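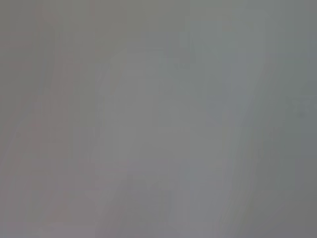
Grey, pinker to the left and more silver through the middle.

Threads > House and garden > Painting the back room

Home Latest Saved Search Log in

Bohdana Maksymiv
December 20, 2018

The back room is finished apart from the skirting on the window side, so I'm putting the whole lot in one thread. A few people have asked about the grey.

It was cream before. A yellow sort of cream with a gloss finish, on the walls and the ceiling and the inside of the wardrobe. We lived with it for years and kept the door shut.

The plan in September was one coat of grey and new curtains, done in a fortnight. It's now nearly Christmas.

First thing I learned is that grey is hardly ever just grey. Put a pinkish one beside a silvery one and you'd think someone had mixed up the tins. On its own each of them looks plain enough.

I bought test pots of three. I'll call them the warm one, the cool one and the dark one, as the names on the lids were no help at all.

Painted each of them on a big sheet of card and moved the cards around the room for a week. Much better than painting patches on the wall. With patches you're always looking at them against the old cream and everything goes blue.

The window faces south, so the room never gets direct sun in winter and only a bit early and late in summer. The cool one looked like a car park in there. The dark one was nice at night with the lamp on and miserable at breakfast.

The warm one has a bit of mauve in it. Khurram said it looked like the inside of a shell. My sister said it looked like a bandage. I went with Khurram.

Had it mixed at Szalai, the hardware place on the Ikham road. The man there asked if I wanted washable matt or low sheen. I said matt. If you have kids or a dog, say low sheen. I have already put an elbow mark on mine.

Prep took far longer than painting. Gloss has to be sanded or the new paint peels off like sunburn. I did the walls by hand with a block the first day, then borrowed a sander from Babar Cheema over the back fence and did the rest in an afternoon.

Wear a proper mask for this and put a wet towel along the bottom of the door. I did the first and forgot the second. There was dust in the toaster.

There were more holes than I expected. The last people must have had shelves on every wall. Filled them, sanded, filled the ones that had sunk, sanded again.

Sugar soap, then a rinse with clean water, then leave it overnight. Don't rush the rinse. There's a patch behind the door where I did and it took the primer badly.

One coat of primer, and then I waited the full 48 hours before the first coat of colour. The tin said less. It was a damp week and the wall still felt a bit clammy in the corner by the wardrobe.

First coat went on looking pink. Very pink. I rang Iqra Bugti, who has painted a lot more rooms than I have, and she told me to stop looking at it and go and have tea.

By morning it was grey.

The roller marks were a different matter. I had streaks running top to bottom on the long wall, some lighter and some duller, and they showed whenever the light came in from the side.

Iqra came over and watched me do a bit. I was pressing too hard and letting the roller run nearly dry before I loaded it again. She also made me keep going back over the wet edge, ceiling to floor, and not stop halfway along to answer the phone.

Second coat was much better. You can still find the streaks if you stand right up against the wall and look along it. From the bed you can't.

Cutting in - I gave up on tape. It bled under the cornice and pulled a strip of primer off near the light switch. A decent angled brush and a damp rag in the other hand worked better for me, but I'm slow and I don't mind being slow.

The ceiling is plain ceiling white. Did it before the walls. If you do it after, you'll be doing the walls again.

Now the curtains, which is where the money went.

I wanted something in a grey that didn't fight with the wall. Took one of the painted cards with me to the fabric shop in a pillowcase so it wouldn't get scratched. Recommend doing this. Holding a phone up to a roll of fabric is useless, the colour on the screen is different every time.

Settled on a fabric called Pusitz, in the colour they call Brendard. It's a linen and cotton mix, paler than the wall and a cooler grey. Against the card it looked nearly silver. I wasn't sure about it but Cyrill Haslinger in the shop let me take a length home for a few days.

Glad I did. In the shop it was a flat sort of colour. In the room it picks up whatever is beside it, so near the wall it goes a bit rosy and in the middle of the window, with daylight behind it, it's quite pale.

Lined, with the header tape sewn on, the pair came to $553. That was more than the paint, the primer, the filler, the brushes and the lunch I bought Babar put together. I have told my mother a different number.

I could have sewn them myself. I've got the machine. I also know what happened with the kitchen blind, so no.

They need to be hung as soon as you get them home. I left mine folded in the bag over a weekend and the creases were still there after a week. Got them out in the end with a steamer, working from the top down, and pulling gently at the hem with the other hand.

Wash a scrap first if you can get one. Mine shrank a little in length and not at all in width. Cyrill had already allowed for it in the hem, but I wouldn't have known.

The old curtain rod was too short. It stopped right at the edge of the window frame so the curtains always covered part of the glass. The new one goes well past on both sides. The room looks wider, and you get the whole window.

Finding something solid to screw the bracket into on the left took most of an evening. It's a plaster wall and the stud isn't where you'd want it. I ended up putting a strip of timber across above the window, painted the same grey as the wall, and fixed the brackets to that. You don't notice it.

Replies to a few of you while I'm here.

Yes, the colour does change through the day. Mornings it's at its greyest. Late afternoon the mauve comes up, mostly on the wall to the left of the window. With the lamp on it goes almost beige. If that sort of thing would annoy you, pick a cooler grey and check it under your own bulbs.

On bulbs - I swapped the cold white one for a warm white and it made more difference than the second coat of paint.

No, I didn't do a feature wall. The same grey on all four. I did think about the dark one behind the bed and I've still got most of the test pot, so I may do the inside of the wardrobe with it.

The person who asked about grey carpet with grey walls: I've kept the boards and I'm putting down a rug. A grey floor as well would be too much for me, though I've seen it done in a house near Ikham and it looked fine there. They had a lot of plants.

Paint quantity. I bought one big tin and had to go back for a small one. Get them to mix it all at once if you can. The small tin is very slightly different and I used it on the wall behind the door where it doesn't matter.

Keep the label off the lid, or write the mix down somewhere. I've stuck mine on the back of the light switch cover with the month on it.

Things I'd do differently: sand outside of what I laughably called a weekend. Buy the better roller first. Measure the window before ordering the rod, and measure it again with the tape the right way up.

Things left to do: the skirting on the window side, a new cover for the power point, and the door. The door is still cream. Next to the grey it looks like custard.

Khurram wants the door grey too. I'd like it white. We're leaving it until after the holidays.

The wardrobe handles are soaking in a bucket in the laundry. There were more than 100 years of paint on them, or that's how it feels with a scraper. Brass underneath, by the look of the one that's clean.

Will add to this when the rug turns up. If anyone local wants the rest of the cool grey test pot, or the short curtain rod, they're on the front verandah. Just take them.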